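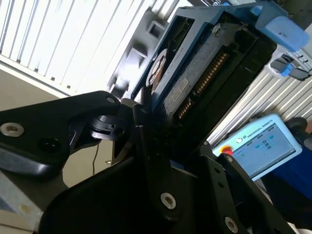

Teaching days, May

Quick one, bus in 40 minutes. Spent most of the week on the drive task, which means hand-guiding the arm through it over and over while Marion Nisbet sits beside me and labels things. Blue carrier, drive, fixture. Grip, tilt, seat, let go. Sounds like nothing. My shoulders disagree.

Stuff I wrote down so I don't forget:

Go slower than feels polite. The first batch I did at normal hand speed and the playback was all jerks. Redid 51 of them. Ugh.

Don't fix your mistakes too neatly. Ivars reckons the wobbly ones where you miss a bit and come back are worth keeping, and I've come round to it. Marion hasn't. Ongoing argument, mostly over lunch.

Pick one grip on the carrier and stick with it. I kept swaping without noticing.

We're at 306 demos for Cledine all up, counting the older ones from Laing's bench. Want more before anyone trains anything.

The board is the other job. Smaller parts, less room for the fingers, and I'm noticeably worse at it. Tried steering it remotely for a while as well, not a fan, you lose all the feel and end up staring at the fingertip. Might be practise. Might be me. 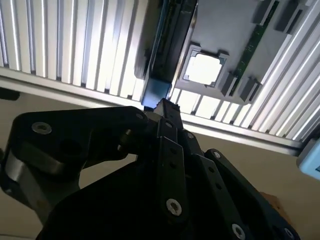 Gripper up near the board, socket and green strip on the right.

More when I'm back from Statitthorpe. Someone remind me to bring the good chair.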